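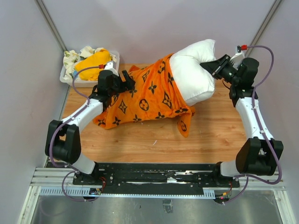 How do you get a pillow into a pillowcase that's a little too snug?

Turn the case inside out, reach in and grab the two far corners through the fabric, then take hold of the pillow's short end with your hands still inside and flip the case down over it. Shake it by the corners until the filling drops into place.

More from this thread

Trinidad Manzano
Okay, so I know the inside-out trick and I still end up in a wrestling match every time I change the bed. I bought a set of printed cases in May from a shop in Prevthorpe (gorgeous pattern, very thin cotton) and my pillows are the big squashy kind. I get the bottom two thirds covered and then the top just balloons out and won't go in. If I pull harder the seam starts making little popping noises, and at what I paid I'm not ready to lose one! Do I need bigger cases, or is there some way of folding the pillow that I've missed? My mother used to do this in one move while talking on the phone and I never thought to watch what her hands were doing.

Ecaterina Anghel
I worked 2 summers in hotel housekeeping, so I've stuffed more pillows than I care to remember. What we did was the taco fold. Lay the pillow on the bed and fold it in half the long way, so you've got a long skinny roll. Hold it shut with one arm, slide the whole roll into the case until it hits the bottom seam, and then let go. It opens up by itself and fills out the corners.

The part where you're getting stuck, with the top ballooning, sounds to me like the filling has been pushed up there by the case. Pull the pillow back out a few inches, give the bare end a good squeeze to get the air out, and keep squeezing while you walk the case up one side and then the other. Small tugs, switching sides. Don't yank on the hem, that's where your popping is coming from. Once it's in, hold it by the open end and drop it on its bottom edge a couple of times.

Also check your sizes before you buy anything. A queen pillow in a standard case will go in if you fight it but it always looks like a sausage. The tag on the pillow should tell you, if you haven't cut it off (I always cut it off).

And wash the cases before the first use, but go easy on the dryer. Thin cotton can shrink enough to notice, and with a squashy pillow you need all the room you can get. I take mine out while they're still a tiny bit damp and smooth them flat on the bed with my hands, which gets me out of ironing.

Rodrigo Campos
just buy the ones with a zipper

Adoración Prieto
Zippers are fine until one catches on the lining, ask me how I know. I'm with Ecaterina on the fold. One thing I'd add is to do it on a table if you have one that's big enough, or on a made bed, so the pillow has something firm to lie on. I used to do it standing up with the pillow under my chin and I was always losing one corner. With a printed case I also check which way up the pattern goes before I start, because I can't stand seeing it upside down once the bed is made and then I have to do the whole thing over.

Trinidad Manzano
Tried the taco thing tonight and got both of them in, no popping! The second one still has a lumpy corner but I can sleep on a lumpy corner. Thank you Ecaterina. Going to dig around for that tag now and see what size I've been fighting with.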